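Intro to Household Waste and Recycling
Handout 4: Sorting Mixed Materials 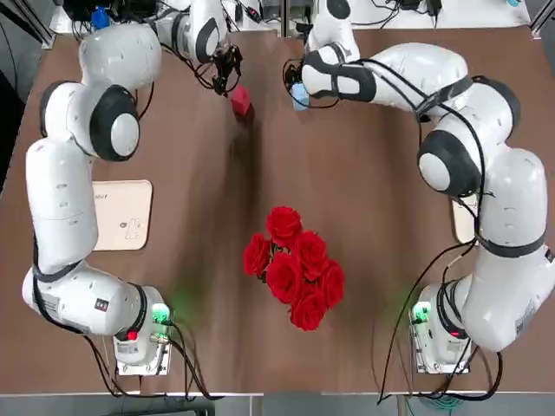
Most of what goes in a household bin is made of more than one material. A milk carton is paperboard with a thin plastic lining. A spray bottle has a plastic body and a pump with a metal spring inside. Whether such an item can be recycled depends on how easily the parts come away from each other, and on who is buying the sorted material that month.

Terms for this week

Stream: a group of materials collected together. Single-stream means all recyclables go in one bin. Dual-stream keeps paper apart from containers.

Contamination: anything in a stream that does not belong there. Food, liquids and plastic bags are the usual kinds.

Bale: sorted material pressed into a block and tied with wire. Price is set by the bale grade.

Residue: what is left after sorting. It goes to landfill or is burned.

Worked problem: Kendmont

The town of Kendmont changed from dual-stream to single-stream collection in November. Before the change, the town sent out 400 tons a month. After it, 500 tons. The town paper called this a 25 percent gain.

Residue before the change was 40 tons a month. After the change it was 61 tons. Take residue away from each total and you get 360 tons and 439 tons. The real gain is 79 tons, or just under 22 percent. The residue rate went from 10 percent to 12.2 percent.

Note that glass is counted by weight in both totals. Broken glass that ends up in the paper bales still counts as recycled here, although the mill will throw it out. We do not have figures for that loss.

Reading

Géza Gál, "What the Mill Sends Back," pages 1 to 18. Skip the section on dyes. Look closely at his table for Gundia, which kept dual-stream – his residue figures include yard waste, so they can't be set next to the Kendmont ones without some work.

For next class

1. Pick one package from your kitchen. List its parts and what each is made of.
2. Find out whether your town takes it, and in which stream.
3. Write half a page on how the package could be changed so the parts separate more easily.

Papers are due Wed 15 July at the start of class. Late papers go in the box outside the Retamal room.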